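Häufige Fragen zum Nachbarschaftsladen Staltus

Stand: 20. August 2021

Wer darf bei Staltus einkaufen?
Alle. Eine Mitgliedschaft ist nicht nötig. Wer Mitglied ist, zahlt im Jahr 17 Euro und bekommt auf lose Ware 5 Prozent Nachlass. Der Nachlass wird an der Kasse abgezogen, bitte vor dem Bezahlen die Karte vorzeigen.

Muss ich eigene Behälter mitbringen?
Für Nudeln, Reis, Linsen und Nüsse ja. Gläser, Dosen und Stoffbeutel sind gleichermaßen geeignet. Sie müssen sauber und trocken sein. Gewogen wird zweimal, einmal leer und einmal gefüllt. Das Leergewicht können Sie mit einem Fettstift auf dem Boden notieren, dann entfällt das erste Wiegen beim nächsten Mal.

Kann ich Obst und Gemüse auch in einer gebrauchten Tragetasche mitnehmen?
Ja. Tragetaschen aus Kunststoff sind erlaubt, wenn sie sauber sind.

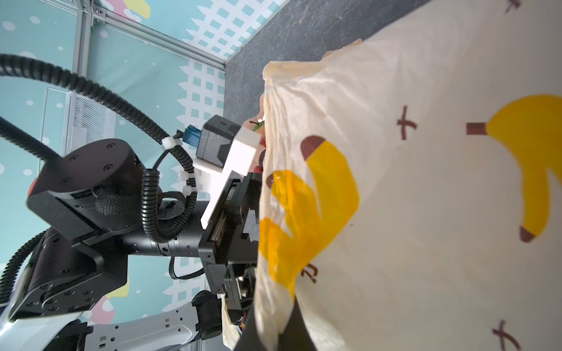
Neue Tüten geben wir nicht aus. An der Tür steht eine Kiste mit Taschen, die andere Kunden abgegeben haben. Daraus kann sich jeder bedienen. Taschen mit Löchern oder gerissenen Henkeln gehören in den Wertstoff und nicht in die Kiste.

Wie funktioniert die Gemüsekiste?
Die Kiste wird für jeweils 4 Wochen bestellt und kann danach verlängert oder beendet werden. Einzelne Sorten lassen sich abwählen, Wunschsorten leider nicht zusagen. Fragen zur Bestellung beantwortet Kamala Annamalai im Laden.

Was passiert, wenn ich meine Kiste nicht abhole?
Wir heben sie bis zum Ladenschluss am Abholtag auf. Danach geht der Inhalt in den Verteiler im Hof. Eine Erstattung ist nicht möglich, Sie können aber jemanden schicken, der Ihren Namen nennt.

Darf ich Kinder mitbringen?
Natürlich. Kinder unter 8 Jahren bitte nicht allein an die Spender lassen, die Klappen schließen schnell.

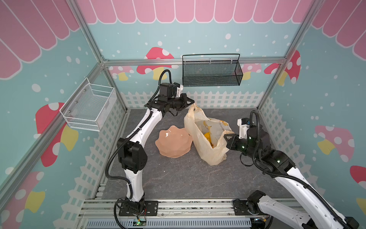 Kinderwagen passen durch den Hofeingang, vorne gibt es zwei Stufen. Wer mit dem Rollstuhl kommt, klingelt bitte ebenfalls am Hof.

Welche Zahlungsarten gibt es?
Bargeld und Girokarte. Kreditkarten nehmen wir nicht an. Gutscheine sind im Laden erhältlich und gelten drei Jahre.

Nehmen Sie Pfandgläser zurück?
Ja, sofern sie aus unserem Sortiment stammen. Bitte ausgespült und mit Deckel.

Ich möchte mitarbeiten. An wen wende ich mich?
An Narayanan Poojary. Gesucht wird vor allem Hilfe beim Auffüllen am Morgen. Die nächste Einführung für neue Helfer findet im März statt, eine Anmeldung ist jederzeit an der Kasse möglich.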